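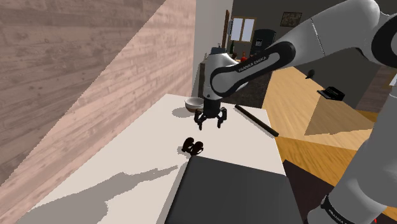 # Hokbridge household lending library to open in October

HOKBRIDGE, May 30, 2024 — Rerketti, the community lending charity, today announced that it will open a household lending library in the former Akpan drapery on Nondon Street. Members will be able to borrow 600 items, from mixing bowls and folding chairs to tents and binoculars, for up to nine days at a time. 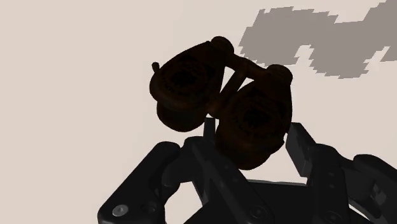
Annual membership will cost £5, and no deposit will be charged on smaller goods. Residents who join before opening day will receive their first year free, up to a limit of 300 households.

The ground floor will house the lending counter and a returns desk, with a repair bench at the rear. Step-free access will be provided from the car park.

Donations of kitchenware, garden tools and outdoor equipment in good working order will be accepted at the shop throughout the summer. Electrical goods must be tested before they can be lent.

Membership forms are available from Hokbridge Library and at the Rerketti office.

**ENDS**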